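Fio sobre o que levar na nécessaire em viagem longa de ônibus. Fiz o trajeto de Salo a Doltano em dezembro, ida e volta, e fui anotando o que faltou e o que sobrou.

São 3.188 km somando os dois sentidos. O ônibus troca de motorista em Rolska e fica parado lá tempo suficiente para lavar o rosto e comer alguma coisa.

Primeiro ponto: o banheiro do ônibus não serve para se arrumar. Serve para o básico e olhe lá. Tudo o que exige espelho e água corrente fica para a parada.

Segundo: frasco grande não compensa. Levei xampu de tamanho normal na ida e voltei com mais da metade. Na volta passei para um frasquinho e ainda sobrou.

Antes de fechar a mala eu espalho tudo na mesa. Dá para ver o que está repetido. Eu tinha 2 pentes e nenhum fio dental.

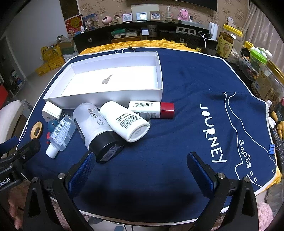
Itens de higiene na mesa, com a toalha "JOURNEY".

Álcool em gel vai comigo no assento, nunca no bagageiro. Na parada de Gu o sabonete do banheiro tinha acabado nas duas vezes em que passei.

Escova de dentes: capinha só na cabeça da escova, com furo. Estojo fechado fica com cheiro depois de uma noite.

Lenço umedecido eu achava bobagem. Mudei de ideia no segundo dia. Um pacote pequeno dá para a ida e a volta de uma pessoa.

Remédio separado do resto, em saquinho próprio, com a receita dobrada junto. O de enjoo eu tomo antes de sair de Salo. A serra começa logo depois do pedágio e aí já é tarde.

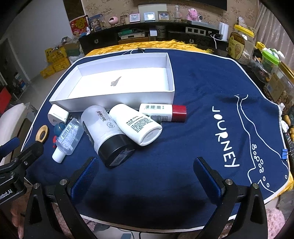 Sobre líquido que vaza: tampa de apertar abre com o peso da mochila. Passo fita crepe em volta e guardo em pé. Tampa de rosca com um pedaço de plástico por baixo também resolve.

Toalha de rosto fina seca pendurada no encosto da frente — se ninguém estiver sentado ali, claro. A felpuda chegou molhada em Doltano e molhou uma camiseta.

Quem usa lente de contato: óculos na viagem inteira. O ar do ônibus resseca muito e trocar lente com o carro andando não dá.

O chuveiro da rodoviária de Rolska é pago e só aceita moeda. Chinelo é obrigatório por minha conta. A água estava morna na ida e fria na volta.

O que eu não levaria de novo: secador, hidratante em pote de vidro, o segundo pente. O que faltou: fio dental, cortador de unha, um elástico de cabelo a mais.

A nécessaire pronta pesou bem menos na volta. Cabe embaixo do banco, sem precisar abrir a mala na parada.

Se alguém fez esse trajeto pelo outro lado, sem passar por Gu, me diz se as paradas são melhores. Estou pensando em repetir — mas só quando der para viajar de novo.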